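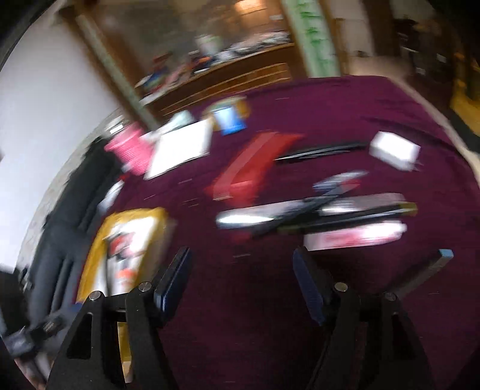
Gripper open over the maroon cloth, red object in the middle, everything else wherever it landed.

So I finally sat down with the spreadsheet. I'd been putting it off since the end of summer, and then Athina Christodoulou (she runs the money side of our little outfit and is far more patient than I deserve) sent me a one-line email asking what we wanted for next year and could she have it before November was over. Fair enough!

For anyone new to the blog, we collect handheld gripper demonstrations for people who train robot arms. Tabletop clutter, mostly. Pick this up, put it over there, put it back. We've been doing it with a mix of borrowed and bought hardware, and the borrowed part is going home after the holidays, so I get to go shopping. My ceiling is 3000 dollars. That sounded like a lot for the first ten minutes.

The grippers come first, obviously. I want 2 more of the handheld kind, and I went back and forth between Stekdale and Genoveck for most of a week. Stekdale is cheaper up front and the lead time is short. Genoveck costs more, but the finger pads come off with screws, so you can swap a worn pair between sessions and keep going. I have lost whole afternoons to pads that were glued on. You peel, you scrape, you wait for the new ones to set, and meanwhile whoever came in to do the collecting is eating your snacks. So I'm leaning Genoveck, and I've written Stekdale in the next column with the price beside it so Athina can see I did my homework.

Pads are their own line now. Last year I lumped them in with "misc" and then misc ate us alive. They come in boxes from Clesunau, and a box is 192 dollars with shipping, and I've put down 2 boxes. I could probably scrape through on one if everybody was gentle. Everybody is not gentle.

Then there's the camera question. We get a fair bit of motion blur when somebody swings the gripper across the table in a hurry, and my first reaction was to price a nicer camera. I had three tabs open and was talking myself into it. Then I spent a morning trying brighter lamps and the footage looked better to me, so I've moved the camera to the wish list and put in for lights. If a reader has done a proper comparison I would love to hear about it, because mine was me squinting at two clips with a coffee in my hand.

Objects! People always skip this when they ask me for a budget, and I skipped it too, my first year. The stuff on the table costs money. Small boxes, cases, containers, skinny things like pens, flat things that don't want to be picked up. A mess of shapes is what the job needs, and they get crushed and dropped and go missing. I buy them at dollar stores and the clearance end of the supermarket, and each trip is nothing much, but I went through the receipts and had to go for a walk afterward. It's a monthly line now, with a little extra for cloths in different colors. I'd like a couple of plain light ones to go with the dark.

Storage is the boring one. I asked for a rolling cart from Pagano last year and cut it at the last minute to make the numbers work, and I have regretted that cut every time I've carried everything across the room in my arms. It's back in, and I'm going to defend it this time.

What I left out: a full robot arm. I know, I know. I do want one on site so we could try out what we record, and I had a used one picked out and everything. But then you need a bench that won't wobble, and a stop button, and somebody's time to look after it, and you're nowhere near my ceiling any more – you can't even see it from there. I'd rather have good grippers in people's hands all year. Maybe the year after.

One thing I did differently this time was to write down when each thing has to be ordered, next to what it costs. The grippers go first on account of the wait. Lights and cart can be bought any old time. Pads go in two orders, one now and one in spring, so we don't have a big pile aging in a drawer.

The sheet is with Athina as of 4 p.m. She has already replied asking whether the cart needs to be the one with the locking wheels. It does. I'll post the final list when she's done with it, with whatever she's crossed out.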